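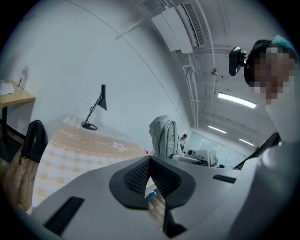 The Hernov handheld gripper beside a made-up bed, with a cap-mounted camera worn at right.

Hernov kit now on offer through Vasby

Vasby has added the Hernov handheld gripper to its rental list, and orders opened in July. It is meant for teams that want to record household tasks by hand and use the recordings to train an arm later.

The gripper has a pale gray body and black finger pads with a fine mesh surface. Vasby rents it by the week, and the base kit covers one gripper, a charger, a carry case and 10 spare pads. Cap cameras are a separate line on the order form, part number 3105, and can be added to any rental.

We had a base kit and one cap camera for 6 weeks. Most of our sessions were bedroom and desk jobs: straightening sheets, picking up small items, moving bottles and papers. The mesh pads held cotton sheets well. They did less well with single sheets of paper, and we ended up folding a corner first. The body is wide, so working close to a wall or a bed frame takes some practice.

Setup is short. The Cullinane software that comes with the kit lines up the gripper and cap recordings by time, and it will export a batch of up to 200 clips in one go. Larger batches have to be split by hand - a fix is planned for the next release.

The Gutari mount is not included, so readers who want to move the same fingers onto a fixed arm should ask for it when they order. Rentals can be extended once without a new form.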